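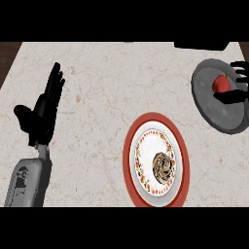

Comecei a fazer as contas da cozinha em janeiro, numa folha quadriculada, e a primeira versão dava 636 euros acima do que tínhamos posto de lado. Cortei os puxadores, cortei o segundo ponto de luz e fiquei mais ou menos onde estava. O que pesa numa cozinha pequena é a bancada, e foi com a bancada que perdi mais tempo.

O apartamento é de 1992 e a cozinha era a original. Aglomerado inchado junto ao lava-loiça, uma gaveta que só abria se se levantasse primeiro. A bancada antiga estava a 82 centímetros do chão, o que para mim é baixo. Passei anos a descascar batatas curvado e a culpar o colchão pelas dores nas costas.

Pedi orçamento a 3 sítios. O primeiro não respondeu. O segundo, a Stulau, mandou um desenho bonito com o frigorífico em cima da porta da despensa. O terceiro foi a Clement, uma oficina pequena que me recomendou o Bogdan Mihăilă, meu vizinho de baixo, que lá tinha feito o roupeiro. Vieram medir duas vezes. Na segunda descobriram que a parede do fundo foge quase dois centímetros entre um canto e o outro, coisa que eu não sabia ao fim de tantos anos a viver cá.

Quanto ao material, hesitei entre pedra e madeira maciça. A madeira agrada-me mais ao toque, mas eu pouso tachos quentes em qualquer lado e não vou mudar aos cinquenta e tal. A Diễm Nghiêm, que cozinha muito mais do que eu, disse-me para escolher uma superfície clara e com algum desenho, porque as lisas mostram cada migalha e as escuras mostram cada gota. Segui o conselho. Levei uma amostra para casa e deixei-lhe vinho tinto e curcuma durante uma noite. O vinho saiu. A curcuma deixou uma sombra amarela que só desapareceu com bicarbonato.

A obra demorou cerca de duas semanas. Cozinhei num fogão de campismo na varanda, quase sempre arroz. O pior foi o pó, que chegou ao quarto apesar dos plásticos nas portas.

A bancada nova ficou mais alta e noto a diferença. O rodapé ainda está por colocar, e o vedante atrás da torneira tem uma falha que a oficina ficou de vir corrigir. Quando vierem, peço também para afinarem a porta do armário de canto, que bate na do forno.

Última atualização: março
14 comentários
Partilhar (9)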